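Speaker notes: Looking after the two-arm cell
Roya Parsa, Brarnudora workshop

Start with the cell as people know it. Two arms, one table, bottles and small trash. I set it up with Renzo Negri and have done most of the upkeep. The talk is about the upkeep.

Grippers first. Power off at the cabinet, then wipe the jaws with a damp cloth. Sugar from the bottles dries on them and the grip starts to slip. Check the jaw screws every 67 hours of run time. We used to wait until one came loose. Don't.

Printed fingers. They wear at the tips and crack between the cutouts. Bend each one gently by hand and look along the print lines. Keep a spare pair in the drawer, already drilled. Changing a pair takes up to 17 minutes if the screws are clean. After a change, run the open and close test before loading a program.

Cables. Slow down for this slide. The cable needs a loop, or it pulls on the connector when the wrist turns. Too long a loop catches on the rim of the bin. Move the arm through its full reach at low speed and watch the loop the whole way. Oksana Skoryk found our worst fault like this, a connector half out of its socket. We had spent two days on the software.

The bin. Put it back on its marks after emptying. Fold the bag well over the rim and press it flat. If the bin is a different height, teach the drop point again.

Restart order: cabinet, arms, grippers, then the cameras. Wait for the lights on both arms. Run the bottle pick slowly, with a hand near the stop button. On release, the bottle should clear the rim.

Questions I expect: grease (see the arm manual, we don't add any ourselves) and spare parts (ask Renzo, he has the list).

Last slide, leave it up during questions. 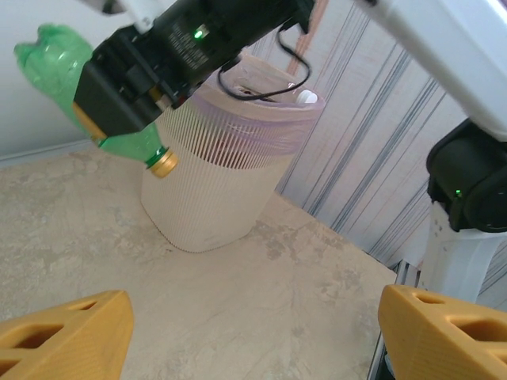

Prelow, September 11, 2022

Bottle pick over the lined bin. Point to the cable loop and to the green light on the gripper. Printed fingers are in the bottom corners, for anyone who asks about the cutouts. Handouts are by the door.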